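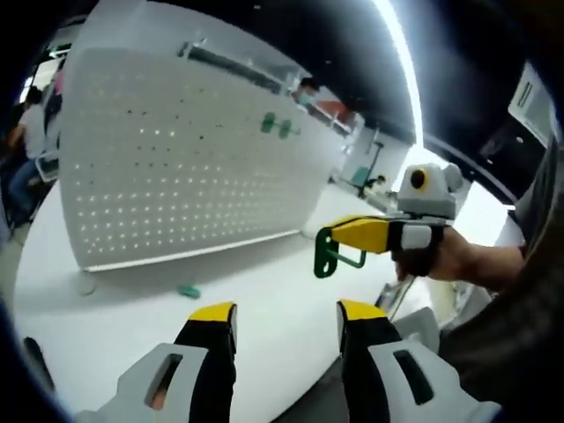 Pegboard

A pegboard is a flat panel with holes placed at equal distances, in which hooks, pegs and small holders are fixed so that things can be hung and kept in view. It is used in workshops, kitchens, shops, classrooms and home offices. In some countries it is also called perforated board or perforated hardboard. The panel can be screwed to a wall, fixed to the back of a desk, or set upright on a table with feet or a base.

Materials

The older type is made of pressed wood fibre, usually brown and often painted on one side. It is cheap and easy to cut with a hand saw, but the edges of the holes wear out when heavy hooks are moved often. Steel panels are stronger and can also hold magnets. Plastic panels are light and easy to wash, and for this reason they are common on small tabletop boards. White is a popular colour for indoor use, as coloured pegs are easy to find on it.

Hole patterns

The distance between the centres of two neighbouring holes is called the pitch. In North America the usual pitch is one inch, and two sizes of hole are common, one-quarter inch and one-eighth inch. A hook made for the small hole will sit loosely in the large one, and a hook for the large hole will not enter the small one. Many makers of home furniture use their own pattern, with round holes or with long slots, and their pegs do not fit other boards. The Duvby tabletop panel, for example, accepts only Duvby pegs, while the Flistard panel has a one-inch pitch and accepts common wire hooks.

Pegs and hooks

The simplest peg is a bent steel wire. Its upper end goes into one hole and turns upward behind the board, and the weight of the hanging object keeps it in place. Plastic pegs usually have two short pins joined by a bar, or a pin which is locked by a quarter turn. Some have a loop or a hook at the front for keys, scissors and cables. There are also shelves, cups, clips and elastic cords.

Loose wire hooks have one well-known fault: they come out together with the tool when it is lifted. A small plastic clip placed over the foot of the hook prevents this. Some people use a drop of hot glue, but then the hook cannot be moved any more.

Mounting

A board needs free space behind it, because the ends of the pegs must pass through. On a wall this space is made with wooden strips or spacers, usually half an inch thick or a little more. A freestanding board has open space on both sides and does not need spacers. It must have feet wide enough to stop it from falling forward, and the heavier objects should be hung low.

Arranging the board

It is usual to lay all the objects on a table first, in the same order they will have on the board, and only after that to put in the pegs. Things used every day go at the height of the hand. In shared workshops the shape of each tool is sometimes painted behind it, so that a missing tool is noticed at once - this is called a shadow board. Neema Massawe, in her handbook Order on the Wall, advises leaving one row in four empty, as a collection of tools always grows. The handbook contains 182 drawings of arrangements, most of them for kitchens and sewing rooms.

Care

Painted fibreboard is wiped with a damp cloth and dried soon after, as it swells when it takes in water. Dust collects inside the holes and can be removed with a soft brush or a vacuum cleaner. Steel hooks in a damp garage should be checked for rust in April or at the end of winter. Spare pegs are best kept in a closed jar near the board. The Polák starter set is sold with such a jar, and the Flenirano set has a cloth bag.

See also: French cleat, slatwall, shadow board, tool chest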